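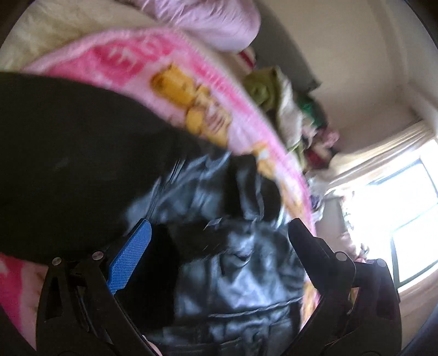 The bed, holding whatever got put down on it.

Hullwood Queen Storage Bed, reviewed after eight months
By Bogdan Jakubowski
Wednesday, July 15, 2026

I bought the Hullwood in November, when our old metal frame had gotten to the point where turning over at night woke up the dog, who sleeps down the hall and is mostly deaf. My wife wanted drawers. I wanted quiet. We looked at a lot of beds over a couple of weekends, sat on most of them, lay down on a few (always a strange thing to do in your shoes with a salesperson standing there), and in the end it came down to the Hullwood queen at $527 and the Dolton, a very similar bed, at $501.

I want to be fair to the Dolton. It's a good-looking bed, and my sister-in-law has had one in her guest room for years with no complaints. But the drawers on the one in the store ran on plain wooden runners, and they stuck a little when you pulled from one side, and I know my family well enough to know that everyone pulls from one side. The Hullwood has metal slides with a soft stop. For the difference in price I decided I'd like to not be called into the bedroom every time somebody wanted a sweater.

Delivery and boxes

It came from the Giraldo furniture place over in Ikcombe, in three long boxes and one flat one. The delivery guys were friendly and careful on the stairs. The heaviest box is the one with the drawer fronts and it really is a two-person lift, so if you live alone and are choosing between delivery to the door and delivery to the room, please pay for the room! All the parts were there, and the corners were protected by folded cardboard, with hardly any of that crumbly white foam you find in the carpet until spring.

Putting it together

The booklet says two hours. It took us most of a Saturday, with a long lunch in it, and I'd put some of that down to me. The pictures are drawn from the foot of the bed for the first part and then, without a word about it, from the head of the bed for the second part. I had the left rail on the right side for a good while and couldn't work out why the holes didn't meet. If you take one thing from this review, write HEAD and FOOT on bits of masking tape and stick them on the floor before you begin.

The bolts are proper bolts and go into threaded metal sleeves, so you can take the whole thing apart and put it back without chewing up the wood. I know this from the rail business I just mentioned. The little wrench in the bag is fine but it will make your hand sore, and if you have a ratchet with the right bit you'll be much happier. Don't tighten anything all the way until the slats are in. The booklet does say so, on a page after the one where you'd already have done it.

The slats are joined by a fabric strap and you just unroll them, and I have to say I enjoyed that more than a grown man should.

Sleeping on it

It's quiet. For the first week there was a small click near my wife's side, which I tracked down to a center leg that wasn't quite touching the floor. Our floors are old and nothing in this house is level, me included by evening. The center legs screw up and down by hand, so I gave it a couple of turns and the click went away and hasn't come back.

The height is worth thinking about. With our mattress, which is a thick one, the top comes well up past my knee, and that suits me fine at my age, it's an easy bed to get out of. My wife is shorter and says she has to give a little hop. She's used to it now, but try it with your own mattress in mind, as the one in the store was much thinner.

We didn't get the matching headboard. It's another $129, and it's nice enough, but the wall behind our bed has a window with a low sill and the headboard would have covered the bottom of it. I like having the light come in. The frame looks finished without it, and the bolt holes have little plugs that match the color pretty well.

The drawers

Here's where the money went. There are four of them, 2 on each side, deep enough for winter blankets if you fold them in thirds. They roll smoothly even when they're too full. They don't lock, so if you have a toddler in the house you'll be picking up sweaters. You also need clear floor on both sides to open them properly, and I'd forgotten that my nightstand sits exactly where the upper drawer wants to go. We moved the nightstand closer to the wall, and now the drawer clears it by the width of a finger. Measure for this. I did not.

I had hoped, too, that four big drawers would mean fewer things left lying around on top of the bed. It hasn't worked out that way. Coats, bags, the clean towels, the mail, it all still lands on the covers and gets moved to the chair at bedtime.

Dust does get under there. You can pull the drawers right out by pressing two tabs, and I do it when the seasons change, and each time I'm a bit ashamed of what I find.

What I'd change

A booklet drawn from one end only. A slightly softer edge on the side rails, which will find your shin in the dark. And I'd like to be able to buy spare plugs for the bolt holes, as I dropped one down the heating vent. I wrote to Hullwood about it and got a kind reply, and a little envelope with three plugs in it arrived the week after, so I suppose I can take that one off the list.

Would I buy it again? Yes, and my wife says yes as well, though she'd have it an inch lower. The dog has slept through every night since Thanksgiving.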